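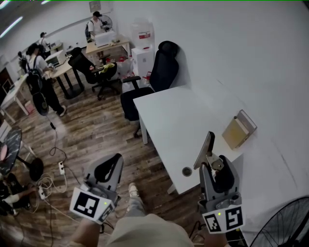

**Lake depth map from a cheap sonar, is it worth it?**

**kerubo_s**
Our lake association wants a depth map before we decide on dredging the north cove at Skendov. It's 61 acres, mostly shallow, lots of weed by August. I have a single-beam fish finder that logs to a card and a jon boat. A survey firm quoted us, and the number made me sit down. Can I just drive lines back and forth and get something usable?

**tin.phan**
Yep, I did this on Plulska pond two summers ago! Keep your lines parallel, run a few across the other way, and go slow (walking pace, really). Mine came out great and the fishing guys still ask me for copies.

**vsev_t**
Great for fishing, sure. Dredging is another story. You'll be paying by the cubic yard, and if you're off by half a foot over the whole cove that's real money. What are you using for water level?

**kerubo_s**
Uh, nothing yet? There's a staff gauge by the dam but I've never written it down.

**vsev_t**
Read it before and after every run, then correct all your depths to one level. And do a bar check. Hang a plate on a marked line under the transducer and see what the unit reads at a couple of depths.

**SandorK**
Also weeds. My first try I had 840 soundings in one bay and a good chunk were the tops of the milfoil. Go in spring if you can wait.

**tin.phan**
I think you're all scaring her off a bit – she wants to know if the cove is three feet or six. A fish finder can tell her that.

**vsev_t**
She said dredging, Tín. I'd use the homemade map to pick the area, then pay someone for the cove only.

**kerubo_s**
Oh, I like that. Cove only might be a price we can stomach. How far apart should the lines be?

**SandorK**
I did 50 feet in the open part and half that near shore. Push a pole down in a few spots too, so you know where soft muck starts. Sonar can get vague on that stuff.

**kerubo_s**
Pole I have. Going to read the gauge tonight and start a notebook.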